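Search this blog Search Enter keywords

Clearing the Table

January, by Mamta Pathak

I finally dealt with the table on Saturday. It had been on my list since we moved to Clalden.
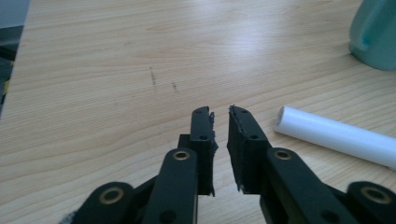
The top is a light blond wood and it shows everything. Tea rings, pen marks, the grease from a takeout bag. I bought it secondhand from a couple in Mumholm for $198, and they told me they had never put anything on it but a cloth. I wiped it down every night for the first month and then I stopped.

The problem was mostly stuff. Mail went there, then the drill, then a box from Dhillon that I kept meaning to return. By Christmas we were eating on the couch.

I took everything off and put it on the floor in piles. Paper took the longest. I kept the car papers and the lease and recycled the rest. The drill went back to the hall closet. The Dhillon box was past the return date, so I own 2 shower curtains now.

Then I washed the top with dish soap and warm water and let it dry for an hour. I sanded the worst ring by hand with 250 grit, going with the grain. It came up lighter than the wood next to it, so I did a wider patch to blend it in. I put on one thin coat of Cutell oil and wiped off the extra after ten minutes. The can says to wait a day before a second coat. I haven't done the second coat.

We had dinner there Sunday. I bought a tray for the mail and it sits by the front door. So far my husband has used it twice.

Next up is the closet the drill went into.

Contact | Copyright Mamta Pathak | Back to top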